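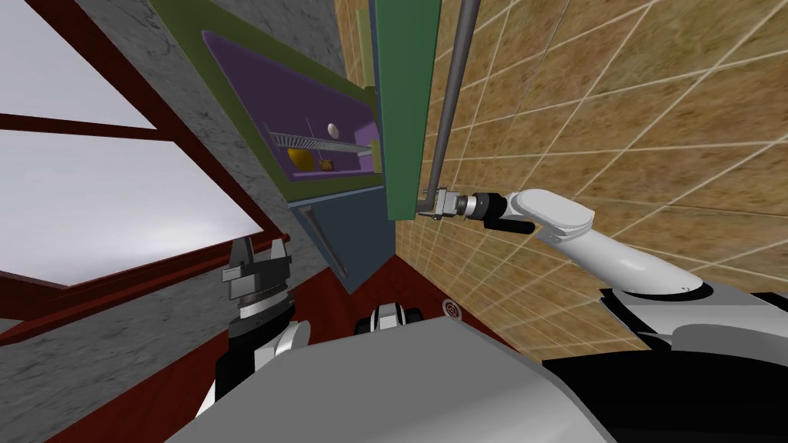 Getting grease off the top cabinets

The tops of kitchen cabinets collect a substance unknown to science – part bacon, part dust, part cat. I clean mine every September, when the light gets low enough to shame me.

Skip the spray. Mix a squirt of dish soap into 2 cups of hot water, lay the wet rag on the grime and go make coffee. After 12 minutes it will wipe off with far less swearing. Try a hidden corner first if your doors are painted.

Wire racks come out and soak in the sink overnight. If yours is screwed in, an old toothbrush and a podcast will do.

Once it's clean, line the top with newspaper. Next year you throw away the paper and feel superior. 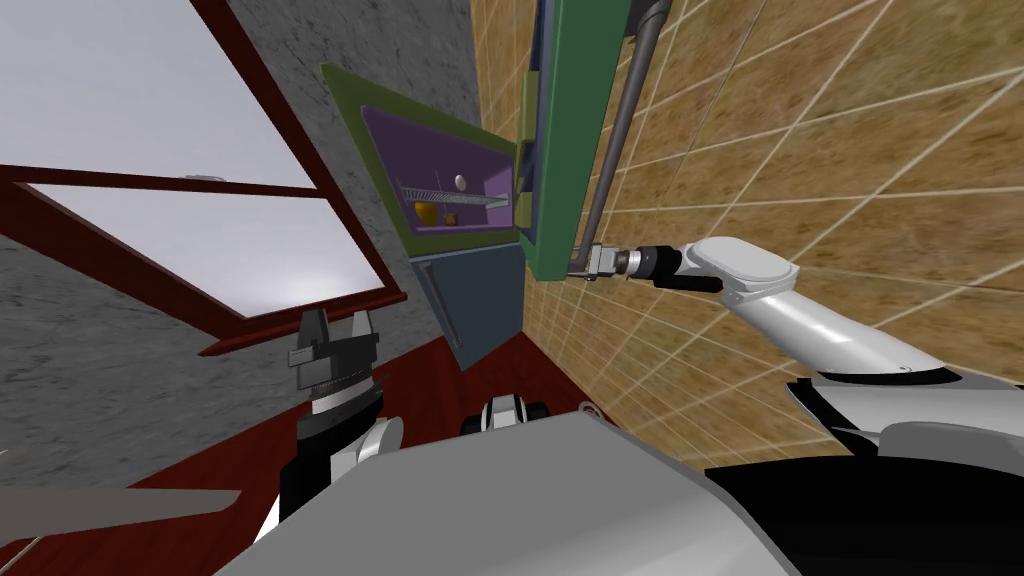

A reader in Ellwood writes that wax paper beats newspaper, which left headlines on her white paint, and that she changes hers every 3 months. I believe the first part.

Handles and hinges

Handles get the same soapy rag, plus a dry one right after. For a squeaky hinge, use one drop of sewing machine oil. Cooking oil works for a week and then turns into glue. Ask me how I know.

The floor, last

Always last. Everything you loosened up there has come down here. Sweep, then mop with plain warm water and hardly any soap – too much leaves a film that shows every sock print. Grout wants baking soda paste and a stiff brush, and your knees want a folded towel.

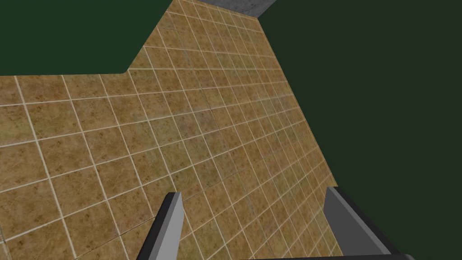

Tan and brown tile with pale grout.

Change the mop water when you can no longer see the bottom of the bucket.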